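Search this forum Keyword or author Go Advanced

Parallel gripper for PC assembly cell: Madier vs Wultach

slatbed
3 March 2023

Trying to settle on a two-finger gripper for a desktop assembly and teardown cell. Parts are a CPU, memory modules and a 3.5-inch drive. The parts sit in a printed fixture and the tower lies flat on an extrusion table with the side panel off.

I have a Wultach and a Madier on the bench. Same arm, same finger blanks, same controller (Oksanen, stock firmware). Early impressions:

Wultach: stiffer, heavier, position feedback is good. Force setting is coarse at the low end.
Madier: lower minimum force, and it reports contact earlier. More play in the fingers when open wide.

Leaning Madier. Anyone run either one on memory insertion?

torque_ripple
Ran the Madier for 6 months on connectors. The play you see at wide opening mostly goes away below half stroke. If your drive is the only wide part, grip it across the thin side and you never use the bad end of the range.

pin1_down
Disagree on the Madier for memory. Insertion load on a DIMM goes straight up the fingers, and any play turns into tilt. You get one end seated and the other end riding on the latch. Stiffness matters more than minimum force for that step. I'd take the Wultach and put soft pads on it for the CPU.

torque_ripple
Soft pads on a CPU pick are a bad trade. Pads shear, the part rotates, and you find out at the socket. Hard fingers with a shallow step, and let the fixture do the alignment.

pin1_down
Depends on the pad. Thin, hard rubber doesn't shear much at those loads. I've done 117 picks on one set with no rotation I could measure.

slatbed
Pads or no pads, my spread at the CPU pocket is the same, so I don't think the fingers are the limit there. Let me explain the layout, it may change the answer.

The fixture is left of the case. Drive stands upright in a slot at the back, CPU lies in a recessed pocket nearer the front. Approach is straight down for everything.

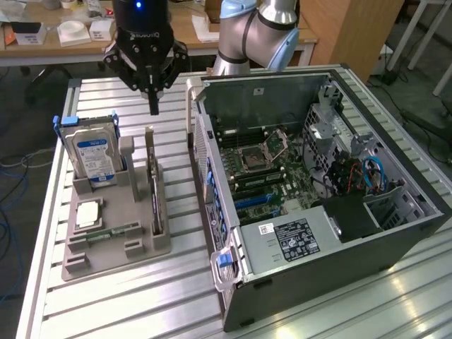 The trouble with straight down is the case wall. Gripper body clears it over the fixture with room to spare, but inside the tower the power supply and the drive cage take away most of the wrist rotation I would like to have. The Wultach body is 19 mm wider than the Madier, and near the memory slots that costs me one of my two usable wrist angles.

Spread on the CPU pick is the same for both grippers over 17 trials each. Memory I haven't run enough to quote.

pin1_down
OK, the width is a fair argument. Longer fingers on the Wultach would get you the clearance back.

torque_ripple
And give back the stiffness you wanted it for.

pin1_down
Some of it. Not all. Steel fingers instead of printed ones and you're still ahead.

arc_min
Has anyone looked at the controller side? Oksanen stock firmware filters the wrist force signal pretty heavily. On ours, contact detection was late with every gripper we tried until we turned the filter down. You may be comparing two grippers through the same slow filter. Arum lets you set it per move, if you have one around to borrow.

slatbed
No Arum here. I'll drop the filter on the Oksanen and rerun both on memory, same finger length first, then long steel fingers on the Wultach. Will post the seating force curves in this thread.

torque_ripple
Log the wrist angle too. If the Madier wins at only one angle, you want to know that before you order a second one.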